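Prarko Bench Guide, Section 4: Running the plate-to-pan comparison

6 min read

This section covers the simulated kitchen task used to compare policies trained with and without the Flillen replay method. It assumes that you have installed the simulator (Section 2) and loaded the two-arm model (Section 3).

4.1 What the test measures

Both policies are trained on the same 242 demonstrations. The baseline sees them as recorded. The Flillen policy also sees copies in which the objects have been moved and the arm paths worked out again to match. The question is how well each one copes with layouts it has not met before.

A trial is scored as a success if the named item ends up inside the rim of the pan and stays there for two seconds with both grippers clear. Nothing else counts. A policy that picks up the right item and drops it on the counter scores zero.

4.2 Before you start

1. Check that the scene pack is the one marked "kitchen, marble". The older pack has a different pan handle and the scores can't be compared.
2. Set the random seed list to the file supplied. Do not make your own list for a published run.
3. Turn off any viewer windows you don't need. Each one slows the physics step.
4. Confirm that there is enough disk space for 50 recorded trials per policy.

Caution: do not change the contact friction between runs. Small changes have a large effect on round items, and the log does not record them.

4.3 Running the trials

1. Open the run file and enter the policy name exactly as it appears in the models folder.
2. Choose the target item. The standard comparison uses the tomato.
3. Set the time limit to 30 seconds of simulated time.
4. Start the batch. The counter in the terminal goes up by one after each trial.
5. When the batch ends, copy the results folder before starting the next policy. A second batch will write over the first.
6. Repeat with the other policy and the same seed list.

Note: if the batch stops early, restart it from trial one. Joining two part-runs gives a different order of seeds.

4.4 Reading the results

The results file has one line per trial, with the outcome, the time taken and the stage reached. There are four stages: approach, contact, lift and place. Look at the stage column first. Two policies can have similar totals and fail in quite different ways.

In our own run the Flillen policy reached contact in 49 of 50 trials. The baseline reached it less often and tended to stop short when the plate was near the edge of the workspace. The gap was smaller at the place stage, where both policies sometimes let go too early. We have not found the cause. Karunaratne scoring, described in Section 6, gives part marks for these cases and may suit you better if your totals are low.

4.5 Checking a trial by eye

Replay at least five trials from each policy, including two failures. Use the overhead view and step through slowly from the moment of contact. A fingertip on top of an item is logged as contact whether or not a grasp follows, so check the lift stage as well before you call it a good approach.

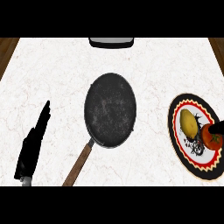 If the replay and the log disagree, trust the replay and mark the trial for a rerun. Use the same seed, and note the rerun in the comments column. Users moving over from the Bakley scripts should delete their old log settings first, as these leave out the stage column altogether.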